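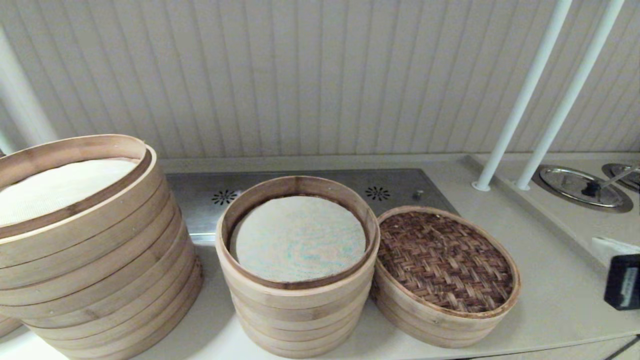
Bamboo steamers on the counter: two stacks, and one tilted to show the woven base.

Nison Steamer Notes

A small open table of notes on bamboo steamers, kept at the Dillano kitchen in Zinuscombe. It covers what went into each basket, what lined it, where it sat in the stack, how the food came off the liner, and how the basket looked once it had dried. There are 563 rows so far and every one of them was written down by a person who was about to eat the contents, so the comments column is livelier than you might expect!

Status: active, updated when the paper notebook fills up
Format: CSV, UTF-8, comma separated
Language of notes: English
License: free to use, change and share, please credit Nison Steamer Notes

Why this exists

We cook a lot of buns. Also dumplings, sticky rice, fish, squash, custards, leftover rice that needs waking up, and once an entire meal of corn because the farm box was nothing but corn that week. For a long time all of our steaming knowledge lived in people's heads, and the same arguments came up again and again. Is cloth better than paper? Does the bottom basket really cook faster? Why does one lid smell of smoke and another smell of nothing? The notebook started as a way to settle a bet over liners, and then it just kept going (the bet is still open, by the way).

The steaming advice we had found before that was all good advice, but it was nearly always written for one basket over one pan. A full stack behaves differently, and that is the part we got excited about. If you have ever pulled off a lid to find perfect buns on top and soggy ones underneath, this table is for you.

What's in the folder

There are 4 files.

steaming.csv – the main table, one row per basket per session. A stack with three filled baskets gives three rows that share a session number.

baskets.csv – one row per basket, with width, depth, the color of the rim and of the base, and the condition when it joined the shelf.

liners.csv – one row per kind of liner, with material, whether it is reusable, and how we wash it if it is.

README – this page.

Columns in steaming.csv

session: a number shared by every basket in the same stack.

basket_id: matches baskets.csv. The IDs are penciled on the outside of the rim and they do fade, so see the known problems further down.

position: counted from the water up. Position 1 is the basket closest to the pan. An empty basket used as a spacer still takes a position but gets no row of its own.

liner: cloth, paper, leaf, or none. "Leaf" is nearly always napa cabbage. Lettuce and corn husk turn up too, and you'll find which in the comments.

food: free text, lowercase. We tried a fixed list and gave up within a week. There are too many kinds of bun.

start_state: fresh, chilled, or frozen.

minutes: from the moment the basket goes over boiling water to the moment it comes off. Resting time is left out.

release: how the food came away from the liner, scored by whoever lifted it. Clean, slight, torn, or stuck. "Slight" means a bit of skin stayed behind and no one minded.

drip: yes if water fell from the lid or the basket above and marked the food, otherwise no.

comments: whatever the cook felt like saying.

Columns in baskets.csv

basket_id, width, depth, rim_color, base_color, base_type, source, and condition.

Width is measured across the outside, because that is the number that matters when you are choosing a pan. Base_type is woven or slatted. A woven base goes over and under like a mat, and a slatted one is made of flat strips laid side by side with gaps. The two wash very differently, so please don't merge them if you are looking at cleaning. Rim_color and base_color are separate columns for good reason: a basket can have a lovely pale honey rim and a base that is a deep reddish brown. We record the color when the basket is dry, in daylight, by the window. Bamboo darkens a lot when it's damp and you can fool yourself completely.

Source is either Maksymiv (the kitchen shop down the hill, where we buy most of ours) or "given." Given baskets often have a history we don't know, so their condition notes start from the day they reached us.

Columns in liners.csv

liner_name, material, reusable, wash_method, and texture.

Texture is plain words: smooth, fine weave, open weave, waxy. The cloth ones are cut from plain white cotton, hemmed or not depending on who was sewing. They go in wet and wrung out, spread flat, with no fold under the food. Paper liners are rounds that sit inside the basket with the edge just short of the wall. If the paper climbs the wall, steam has a harder time getting past and the food in the middle lags.

How the notes get made

The notebook hangs on a string by the stove. When a stack goes on, the cook writes the session number and a line for each filled basket. When it comes off, the same cook fills in release and drip while the food is still on the liner. Minutes come from the oven timer, which everybody can hear and which is loud enough to wake the street.

Entries are typed up in batches, usually in April and again when the weather turns cold and the bun season properly starts. Handwriting we can't read is left blank. We would much rather have an empty cell than a guess.

After steaming, the baskets are rinsed in hot water with a soft brush, no soap, and stood on edge to dry. They go back in their stacks only when the inside of the rim feels dry to a fingertip, especially along the seam where the band is bent around and joined. That seam holds water longer than anything else on a steamer! If there is one habit to take away from the table, it's checking that seam.

Things people like to look at first

Sort by liner and then by release. Cloth and paper sit much closer together than any of us wanted to admit, and the big difference shows up with sticky doughs. Plain risen buns come off almost anything. Sticky rice parcels are where the comments get heated.

Filter to drip = yes and look at position. We love this one. Most of us assumed the top basket would get the worst of it because it is right under the lid, and the rows tell a messier story that depends on how full the stack is. Have a play and see what you think.

Compare start_state for the same food in the same basket. There are enough rows of pork bun, both fresh and frozen, to make a nice little chart.

Read the comments from beginning to end. It takes an evening and you will be hungry by the second page. You'll also see cooks getting better: early entries say things like "too wet??" and later ones by the same hand talk about pan width, the simmer, and how far the base sat above the water.

Known problems

Pencil on bamboo does not last forever. In 8 rows the basket_id could have been either of two baskets, and those cells are blank. We now re-pencil the IDs whenever a basket is deep-dried.

Some 2 in every batch of typed rows end up with the position reversed, counted from the lid down. We catch these by checking against the session, but one or two may have slipped past. If you see a session where the lowest basket has the highest number, please tell us.

Release is a judgment. One cook's "slight" is another cook's "torn," and we have never trained anybody to score the same way. Treat it as a rough guide.

The food is whatever we wanted for dinner. Wheat buns are heavily represented, fish is thin, and desserts barely feature. Please don't take the table as a picture of how steaming is done anywhere except our kitchen.

All of it comes from one stove. A weaker burner or a narrower pan would change the minutes, maybe by a lot, so use them as a starting point for your own notes.

Things we left out

There are no recipes. Several people have asked, and the answer is that the doughs change from session to session and nobody wrote them down properly. There are no names of cooks either. The notebook has initials beside a few early entries, and we dropped those when typing.

We also skipped metal steamers entirely. There's one in the cupboard and it does a fine job with broccoli, but it has its own habits with water and would have muddied the drip column.

Adding your own rows

Please do! The easiest way is to copy the header line of steaming.csv, fill in your own sessions, and send the file along with matching lines for baskets.csv. Start your session numbers with a letter so they don't collide with ours. Leave cells blank when you don't know. Keep your comments in your own words, however grumpy – the grumpy ones tend to be the most useful.

If your baskets are new, soak and steam them empty once before the first real session and mention it in the condition column. New bamboo has a strong, grassy smell that can get into pale buns, and a few of our first rows say so in capital letters.

Still to do

Add a depth reading for the water in the pan. Several cooks have started writing it in the comments, and it deserves its own column.

Split "leaf" into cabbage, lettuce, and husk.

Record lids as well as baskets. They get swapped between stacks all the time, and a loose lid probably explains more than we have given it credit for.

Weigh a damp cloth liner before and after a session, if anyone can find the small scale.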